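Monthly walk-round - Jeltent building, ground floor and upstairs labs
Done by: Telma Cáceres
With: Facundo Herrera (upstairs only)
Month: July
Started 7 a.m., before the deliveries

Key: OK / FIX / WATCH / N/A. Comments straight after. Anything marked FIX goes on the maintenance board the same day please, not next week.

1. Entry, stairs and corridors

1.1 Front door closer - FIX. Slams. Screw adjusted in May, drifted back again. Needs a new closer I reckon.

1.2 Mat in foyer - WATCH. Corner curling on the left as you come in. Taped down for now. Trip hazard once the tape lets go.

1.3 Stair nosings - OK up to the landing. FIX on the top flight, two loose strips. Facundo put a screw in one, other one needs glue.

1.4 Handrail - OK. Solid all the way.

1.5 Corridor clear width - FIX. Flat-packed cartons from Mident leaning outside the store again, second month running. Cardboard goes in the recycling cage round the back. Moved them myself.

1.6 Lighting - one tube out near the lifts. Flickering one outside the kitchenette is now just dead. Both on the board.

2. Fire and evacuation

2.1 Extinguishers, tags in date - OK downstairs. Upstairs the CO2 one by the print room has no tag at all. Seal intact, gauge n/a on that type, but no tag means we treat it as not serviced. FIX.

2.2 Extinguishers on hooks and visible - OK except the coat stand is back in front of the kitchenette one. Moved the coat stand.

2.3 Fire blanket in kitchenette - OK.

2.4 Exit signs lit - OK, all 11.

2.5 Rear fire door - FIX, urgent. Opens, but you have to put your shoulder into it. Frame has swollen with the wet. Ivana Riquelme to ring the joiner today.

2.6 Evacuation diagram - WATCH. Still shows the old wall between the store and the meeting room. New one was promised by Ocampo when they finished the fitout. Chase.

2.7 Warden list - out of date. Nantana Sriwong is warden upstairs now, Aldana Sosa deputy. Name on the wall is someone who left last year.

3. Benches and work surfaces, upstairs

3.1 Surfaces clean, no residue - OK.

3.2 Bench coverings flat, no ruckles - OK. Run your hand along the edges, dont just look.

3.3 Clear plastic items easy to see - WATCH. Fine against black cloth, but the same stuff on a pale bench pretty well disappears and someone puts a folder down on it.

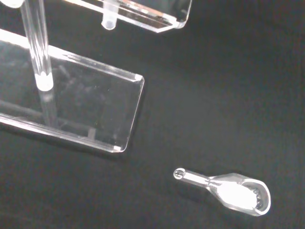 Item 3.3 - clear acrylic stand on black fabric, edges show up well.

3.4 Sharp or chipped edges on plastic and glass - OK on everything I handled. Two chipped beakers in the drying rack, binned in the broken glass bucket.

3.5 Broken glass bucket - getting full. Swap at three quarters, not when the lid won't shut.

3.6 Stools - FIX. One with a castor missing. Tagged out and put in the store. Please leave it there.

3.7 Under-bench storage - boxes above the line on the heavy side. Nothing over 15 kg below knee height or above shoulder, it's on the poster. Reams of paper are the usual culprit.

4. Glassware and small fittings

4.1 Tall items standing upright on their own - OK.

4.2 Tubes in a stand or rack, never leaning on the wall - OK today. Was bad last month.

4.3 Stopcocks turn freely, none seized - tried the spares in the drawer. One stiff, set aside for Aldana.

4.4 Funnels stored rim down - mostly. Couple rim up in the cupboard collecting dust.

4.5 Cloth secured on the table so it can't be dragged with the glass on it - OK, tape along the top edge. Check tape monthly, it goes gummy in the warm and lets go in the cold. 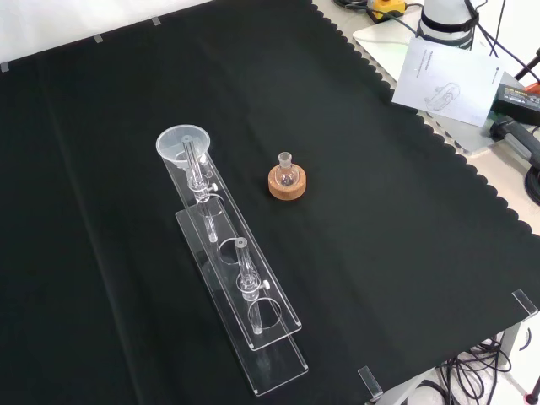 5. Electrical

5.1 Test tags on leads - FIX. Over 5 leads out of date, mostly phone chargers people bring from home. Home chargers need a tag like anything else. Box on Nantana's desk for them.

5.2 Power boards - one daisy-chained in the meeting room. Unplugged. It was running a fan and a heater, which tells you something about the air con.

5.3 Leads across walkways - one, print room. Cover strip is in the store, just needs laying.

5.4 RCD push test - done, all tripped and reset. Warned everyone by email at 7:15, still got two complaints.

5.5 Switchboard cupboard - OK but there are Christmas decorations in it. Out please. Nothing lives in there, there's a sign on the door saying so.

5.6 Loose cables at bench ends - WATCH. Tie up anything hanging low enough to catch a trolley handle. Velcro ties only, the plastic ones get cut off with a box knife and that's how Facundo did his thumb. First aid log has it. While on that, knives go back

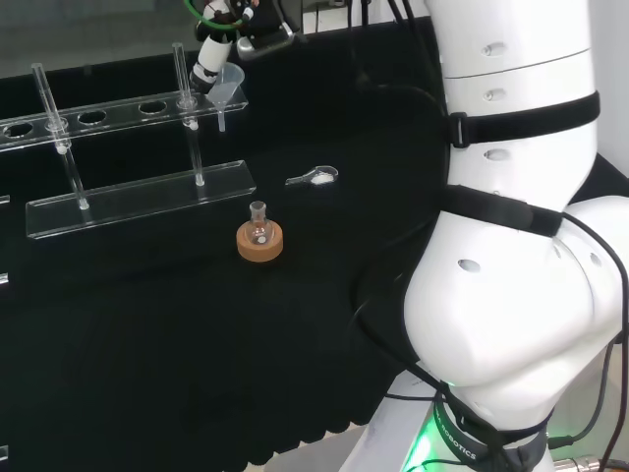 in the drawer with the blade in, every time, and the blunt ones get swapped. Spare blades are in the tin above the sink.

6. First aid and kitchenette

6.1 First aid kit upstairs - short on bandaids (the blue ones) and saline. Ordered from Cerora.

6.2 Eyewash - flushed, ran clear after a bit of rust. OK.

6.3 Fridge - OK. Milk from before the long weekend, gone now.

6.4 Kettle lead - frayed at the plug end. Taken out of service, yes I know. New one coming.

6.5 Dishwasher - leaves a puddle by the left foot. WATCH. Wet floor sign left there.

7. Outside

7.1 Bins - lids shut, OK.

7.2 Car park lights - timer is an hour out. FIX.

7.3 Downpipe by the rear door - blocked, overflows onto the step. Probably why the door frame has swelled. Gutter bloke can come Sunday if someone lets him in. Ivana has the spare key.

Carried over from last time and still open: 1.1, 2.6, 7.2

Signed T. Cáceres
Copy to Ivana, Nantana, noticeboard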